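Teaching a hand-held gripper to pack snacks into a box

Part two of the Mudgway build. Part one covered printing and bolting the jaws together, and I'll assume you've done that and still have all your fingertips.

You don't need a proper bench for this stage. A bed does nicely: it's the right height and it forgives whatever you drop on it. Put an empty clear box in the middle, scatter your packets around the front of it, and leave enough space between them for a jaw to get in on either side. 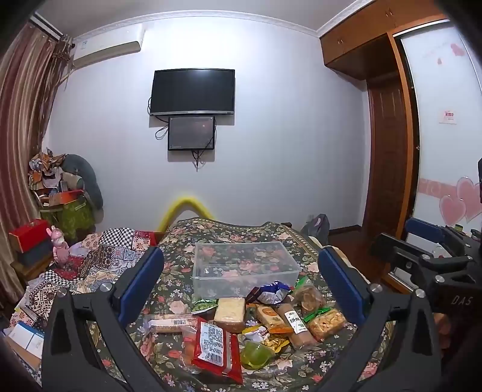

Posted by Lutz Seidel in Workshop Notes
Filed under: grippers, recording, June

1. Check the pads. Mine are blue, and the colour is handy for the tracking code. Wipe them with a damp cloth and let them dry. Cake crumbs are slippery little mongrels.

2. Snug up the bolts on both fingers. Open and close the jaws 10 times and watch the tips. If one arrives before the other, loosen, realign, swear, repeat.

3. Choose awkward groceries. A cake block is easy, so the arm will learn cake blocks and nothing else. Mix in foil packets, long skinny things and at least one jelly cup, which will teach you humility.

4. Start recording, then hold still for a full second before you move. The Famlow logger drops its first few frames and has done so for as long as I've owned it. Lucienne Leclerc has a patch. I have a habit of counting under my breath.

5. Approach from above and close slowly. With bags, go for the body of the packet and keep off the crimped seam. You want the pads to take up the slack in the film before they squeeze whatever's inside - a crushed chip is still a successful grasp as far as the software is concerned, but you'll be the one eating it.

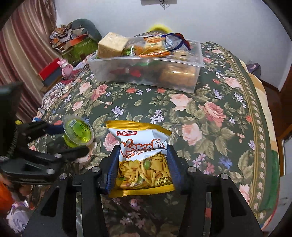
6. Lift straight up until you're clear of the box wall, then travel across. Cutting the corner saves half a second and clips the rim, and your robot will copy that faithfully for the rest of its life.

7. Let go low. Open the jaws, pause, back out the way you came.

8. Tip everything out and shuffle it before the next run. I aim for 30 runs in a sitting. My first lot was 100 without moving the box, and the arm became brilliant at packing a box in exactly that spot.

Save each sitting in its own folder and write down which snacks you used. Next part: getting the recordings into Wultell without it renaming the lot.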